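Print this page
E-mail this page

Pludine Stacking Module
Research add-on for the Tundico policy toolkit

Pludine trains a single arm to sort and stack household tableware from recorded demonstrations. The policy takes two inputs, a depth view and a color view of the same table, and predicts short runs of arm motion. It uses no object models and no fixed start positions.

The method was developed at the El Sherbiny lab in Vivonberg. The training set holds 559 demonstrations, of which 469 were kept after review. The rest were dropped for late gripper closing or gaps in the joint log. Each kept episode was cut into runs of 20 steps.

Testing used 100 trials with layouts that did not appear in training. Most of the failures came at release – the policy opened the gripper while the held cup was still tilted, and the cup slid off the rim below. Adding a short pause before release helped with cups and made little difference with bowls. Bowls nest easily but are harder to pick up, and missing depth near the table edge makes this worse. We fill small gaps before training and leave large ones alone.

The module includes the trained weights, the kept episodes, the gap-filling script and a calibration sheet. It does not include an arm or cameras. Retraining is needed if the gripper fingers are changed. The next release is planned for September and will add plates.
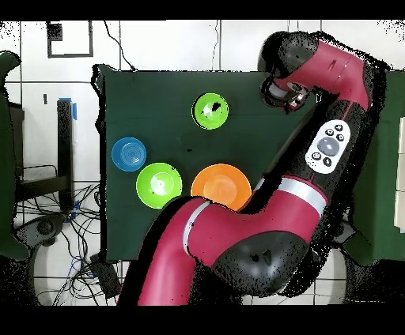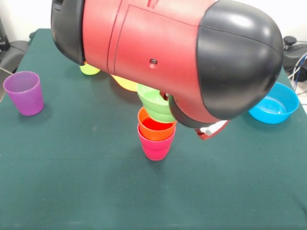 Pludine on the tabletop task: bowls (first picture) and cups at the stack (second picture).

Print this page | E-mail this page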